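Cirham Opens Its Teaching Kitchen: Show the Robot Once by Hand, Then Again From Across the Room

FOR RELEASE IN DECEMBER

I've been writing press releases for Cirham for a good while now, and most of them are about gearboxes. So forgive me if I get a little carried away with this one, because I got to spend an afternoon making a robot arm play kitchen, and it was easily the best afternoon I've had at work all year!

The news first. Cirham is releasing Wimari, a teaching kit for small robot arms, together with a library of 2000 recorded demonstrations made by the people in our own building. The kit gives you two ways of showing a robot a task. You can take hold of the arm and move it through the job yourself, or you can drive it from a hand controller while it does the job in front of you. Both kinds of showing land in the same recording format, and you can mix them freely in one training set (this was the part our engineers argued over longest, and the part they're proudest of).

Wimari goes out this month to schools, labs and workshops on our early list, and opens to everyone else once those folks have had a proper go at it.

Why a kitchen?

We wanted tasks that anybody could explain without a manual. Everyone knows what it means to move a thing off the stove or put a thing in the sink. You don't have to learn a trade first, and you have opinions right away about whether the robot did it nicely. So the first part of the library was recorded at a play kitchen, the kind with a little hood and a microwave that will say 01:30 for the rest of its days.

The job I was given sounded like nothing at all. Bring the gripper to the green block at the edge of the stovetop, get the fingers where they should be, and go from there. I figured I'd have it in a minute. I did not have it in a minute.

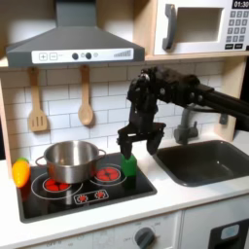
A Wimari practice task at the play kitchen: the gripper at the green block, between the pot and the sink.

What gets you is the fingers. When you reach for something yourself you never think about which finger lands where. Drive an arm with a controller and suddenly you're thinking about nothing else. My first few tries had me coming in too far over, or too low, or at a slant that looked fine from my chair and wasn't fine at all from the side. The team kept every one of those recordings, by the way. I asked if they could please delete a couple. They could not.

There's a good reason for that, and it goes to the heart of what Wimari is for. A set made up only of perfect runs teaches an arm what to do when everything is going well. Our engineers want it to have seen the wobbly approaches too, along with the correction that follows, so each demonstration can be tagged as clean, corrected or abandoned. You choose what goes into training. The tags are added right after the run with a single button press, while you still remember what you did.

By hand or by remote?

People ask me this one a lot, so I went and asked the team, and the answer I got was "yes." Here's the longer version.

Moving the arm by hand is quick to learn. You loosen the joints from the control screen, you hold the arm at the wrist, and you walk it through the motion. New people tend to be comfortable with it almost immediately, and it's great for getting a feel for how far the arm can reach and where it doesn't like to go. The drawback is that you're standing right there, with your own hands and sleeves in the way, and the arm isn't moving under its own power.

Driving it by remote control takes more practice. But the motors are doing the work the whole time, so what gets recorded is much closer to what the arm will do later by itself. You also keep your hands out of the work area, so whatever the robot's cameras pick up during the lesson looks a lot like what they'll pick up when you've gone home.

Our suggestion for beginners is to start by hand, make a handful of demonstrations, then switch to the controller for the bulk of the set. That's how I did it, and by the end of the afternoon I was lining up pretty well, thank you very much.
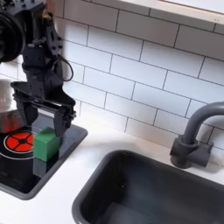

Lining up: one finger to either side of the block, beside the printed burner.

A close view like that one is worth a great deal when you're learning to drive. From across the room the fingers and the block sort of melt together, and you can talk yourself into believing you're lined up when you're a finger's width off. Wimari lets you put more than one view on the operator's screen and swap which one is large with a tap of your thumb. I ended up living in the close view for the last bit of every approach and using the wide one for the travel in between. Other people on staff do the exact opposite and swear by it.

What's in the library

The 2000 demonstrations were recorded by 139 different people here at Cirham, from the assembly floor to the front office (that would be me). We went wide on purpose. If the same two experts had made every recording, we'd have ended up with an arm that moves just like those two experts, and we'd have learned very little about how regular people teach.

And people really do teach differently! Some swoop in. Some creep down in tiny steps and stop to think after each one. A few on our staff rehearse the whole thing in the air before they'll touch the record button. You can sort the library by the style of the approach, by the teaching method and by tag, and each entry comes with a short note the operator typed in afterward. I'd encourage you to read the notes. A fair number of them just say "oops."

The tasks are deliberately small: reaching, lining up, lifting, setting down, lowering the gripper into a space with walls and getting it back out without a bump. That last kind was harder than I'd have guessed, and it gets its own section in the library.

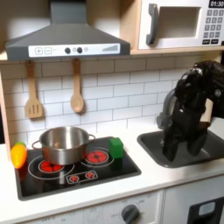 Going down into a basin means you've got sides to worry about as well as a floor, and the wrist needs room for itself above the rim. With the hand method you feel your way and it's over quickly. With the controller you have to trust the screen. The engineers' tip is to come straight over the middle first, pause, and only then go down, and to do the same thing backward on the way up. Wimari has a slow mode for this, held in by a trigger, that scales down your hand movement so a big nervous twitch comes out as a little one. I had the slow mode on for most of my session and I'm not ashamed of it.

If you're planning your own lessons, we'd say record the lowering as a separate task before you chain it to anything else. Arms taught in short pieces have been easier for us to fix. When a long chained task goes bad you may spend an hour hunting for the moment where it went wrong, and with short pieces you just redo the piece.

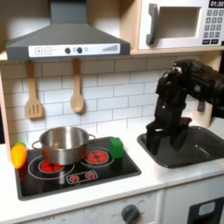
Wimari's lesson planner was designed around that same idea of short pieces, and it's the feature I think teachers will like best. You set up a starting layout, save it under a name, and write out the steps in ordinary words. Before each run the planner shows you the saved layout so you can put everything back where it belongs. For a sink lesson at our play kitchen, the card might tell you to have the pot over the front-left burner and the green cube at the back of the cooktop, with the gripper pointing down into the basin and its fingers open. You can also ask the planner to shuffle the layout a bit from run to run, so the arm doesn't come to believe that a pot can only ever live in one spot.

Who's had it so far

Two partners have been using early versions with us. Clondodis, the parts-handling shop down the road from our plant, has been teaching its arms to sort small fittings into trays, and has sent us 131 comments on the operator's screen, nearly all of them useful and several of them quite blunt. The bigger undo button is thanks to them.

The Mohammed Workshop, an evening program for adults going back to technical work, used the kit through a full term. Their students did all of their first lessons by hand and moved to the controller in the second half, and the order we now recommend to beginners came straight out of what they told us.

What you get

The Wimari kit includes the hand controller, the wrist grip for moving the arm by hand, the recording software, the lesson planner, and access to the complete library. You'll need your own arm and your own cameras. The software will walk you through matching them up, and there's a printed guide for those of us who like paper. Play kitchen not included, I'm afraid, though any tabletop with a few things on it will do fine for a first lesson.

About Cirham

Cirham has been making drives, joints and controls for small automation since 1984. We design and assemble in one building, and we still answer our own phones.

Visits

We're keeping the teaching kitchen open for press and school visits through the end of the month, starting at 2 p.m. each working day. Visitors are welcome to take a turn at the controller, and your demonstration can go into the library if you'd like it to. Call the Cirham front office to set up a time and ask for press. You'll get me.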